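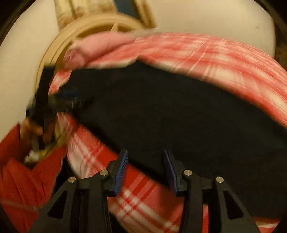

Gripper at the drum, red and pink plaids with a black item between the jaws and the back of the drum.

Mondach User Forum > Demonstration Methods > Household textiles

hgerlach_mod
28 May 2021
This thread is opened to collect comments on the draft procedure for hand-held demonstrations of laundry and bedding tasks. The March set contains 644 demonstrations, of which 7 were withdrawn at review. Members are asked to address section 5, on how the operator should approach a mixed load. Please keep hardware requests in the Prosteo thread.
Hildegard Gerlach, moderator

tkw_lab
Section 5 requires the operator to pause before every grasp. We do not support this. A pause teaches the policy to pause, and our trained models hesitated at the drum opening for no useful purpose.

sasell_ops
We take the opposite view. When plaid lies over plaid, the edge of the upper cloth is hard to find in the recording, and a short pause gives the annotators one sharp view before the cloth moves. Our site would accept a shorter pause – but not its removal.

tkw_lab
Annotators can work from the approach. Has anyone compared the two?

nguyen_r
We have, on a small scale. Remote control gave us cleaner paths but very poor regrasps, as the operators could not feel the cloth pull. With the tool in the hand they corrected early and without being told to. The pause made little difference at the drum. It did matter on the bed, where a large blanket fills most of the view and there is little to show which part of it the operator intends to take. 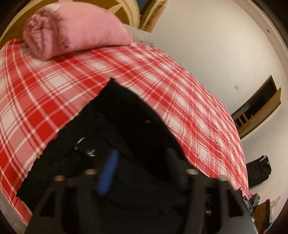 For that reason I would propose separate rules for the two stations. The bed task should begin with the pillow and the headboard end in view, so that the direction of the blanket can be established. The drum task needs no such rule.

sasell_ops
Separate rules will be difficult to enforce when one operator does both tasks in a session. I would still prefer one rule.

hgerlach_mod
The comments are noted. Section 5 will be divided into 5a (drum) and 5b (bed) in the next draft, with the pause retained in 5b only. Sasell may submit a written objection under ticket 3392.

tkw_lab
Agreed for 5a. On 5b, please state the length of the pause in seconds. "Short" was read three different ways at our site.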